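June, 11 in the morning, Dullside unit

Back on the pegboard. I left it half sorted before the Wimis order came in and then of course lost the thread, so I'm writing down where things stand before I do that again.

The small hooks are fine for anything light. I hung a bag of 500 washers on one overnight (silly test, but I wanted to know) and it hadn't drooped this morning. The long Fistum hooks are a different story, they wobble in the holes unless you push the back tab up hard with your thumb first. Four of them went straight into the spares tin. I'll ask Yorath if they do a tighter version, or we stick with the white ones and stop fussing!

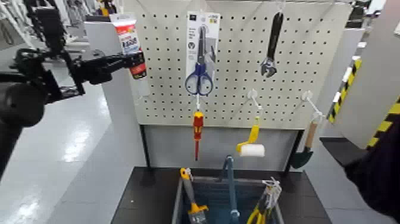 Spacing is the thing I keep changing my mind about. My first go had everything in tidy rows, which looked great until I tried to lift something off without knocking whatever hung under it. The screwdriver right beneath the packaged scissors is exactly that problem, so I want one of them shifted a few holes sideways. The paint roller under the adjustable wrench might have to move too, though I rather like the yellow handle there, you spot it from the door. The trowel can stay out to the right on its own hook.

Bin in the black counter: still undecided. Brush and pliers do fine in there, easy to grab. But it'll turn into the junk bin within a month if we let it, I know us. Maybe a label on the front?

Also the stock number for the replacement hooks is 337 on the Wimis sheet, I keep writing it on my hand and washing it off. Nearly ordered the wrong ones last time.

To do after lunch: move the screwdriver, find the label tape, email Yorath about the tabs.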